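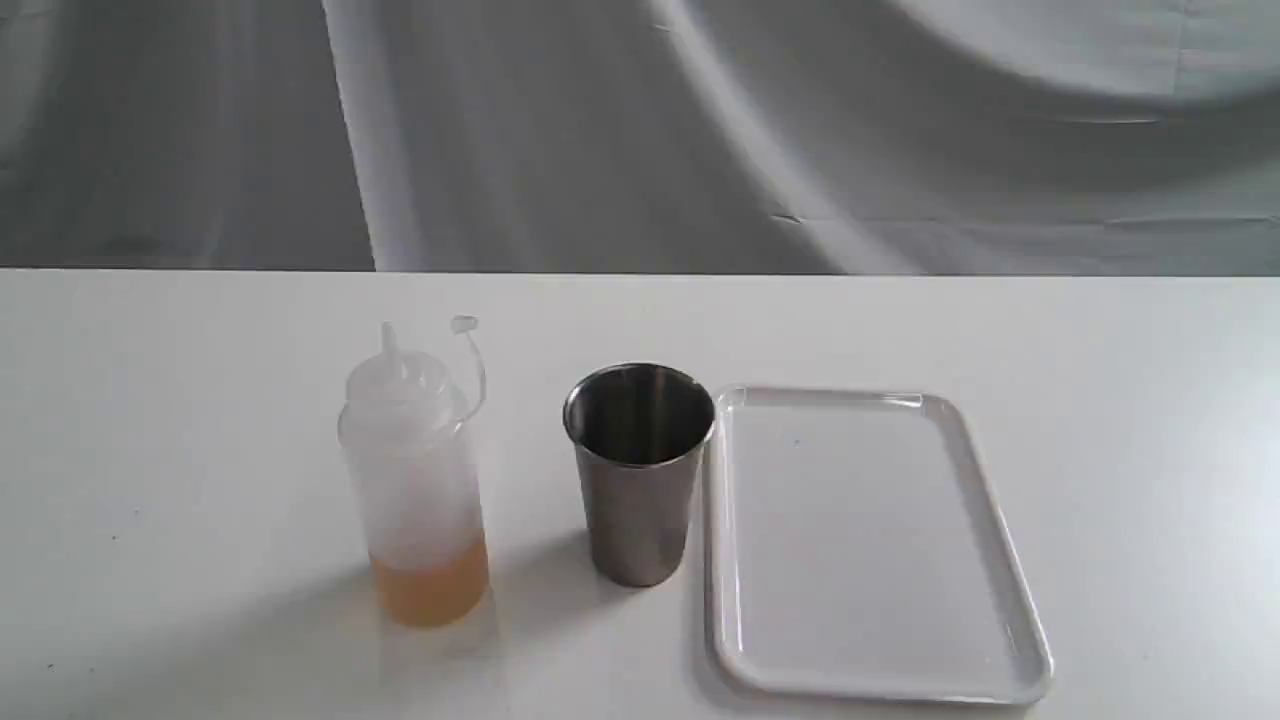 Forum Oltgate > Classes > Traqueur
Sujet : Le piège à ronces du Traqueur, enfin jouable ?

Mikuš_le_Vieux
avril 2022
Bon, j'ai passé la soirée sur le donjon de Sitley avec le piège à ronces rang 5 et je suis conquis ! On le pose avant le pull, les deux gardes se prennent les pieds dedans et le soigneur adverse reste tout seul derrière. Mon meilleur coup est monté à 2284 de dégâts, sans potion. Quelqu'un d'autre a testé ?

Dollell
Testé, et pas d'accord. 500 points d'énergie pour un piège qui saute dès qu'un familier marche dessus, c'est trop cher. Je reste au filet.

Mikuš_le_Vieux
Mais le familier, tu le mets en passif avant ! Ça change tout, vraiment. Tu poses, tu recules de deux cases, tu tires une fois et tu laisses venir.
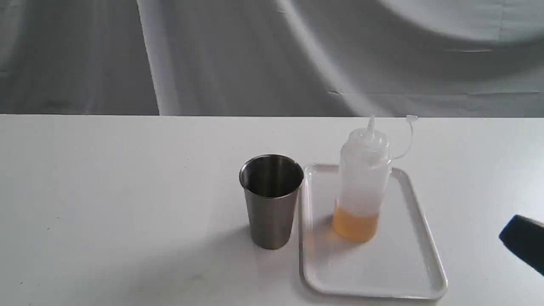
Et si tu as le talent Sève noire, le saignement continue même quand la cible sort de la zone (j'ai mis trois soirs à m'en rendre compte, l'infobulle est muette là-dessus).

vasilis.trajkovski
Sève noire ne marche pas sur les boss, attention. Sur le dernier de Sitley j'ai zéro tic dans le journal de combat. Par contre sur les packs, oui, un régal.

Dollell
Ah, voilà. Donc pour le boss on paie 500 d'énergie pour rien.

Mavis Obi
Pas pour rien, le ralentissement passe quand même ! J'ai refait le boss hier avec 3000 points de vie à peine et je l'ai baladé tout autour de la salle, c'était génial. Le filet, lui, il y est immunisé.

Dollell
Immunisé depuis le patch d'août, oui. Bon, je veux bien réessayer, mais je garde mon filet pour les packs.

Mikuš_le_Vieux
Vendu ! Je suis en ligne ce soir, il nous manque un tank.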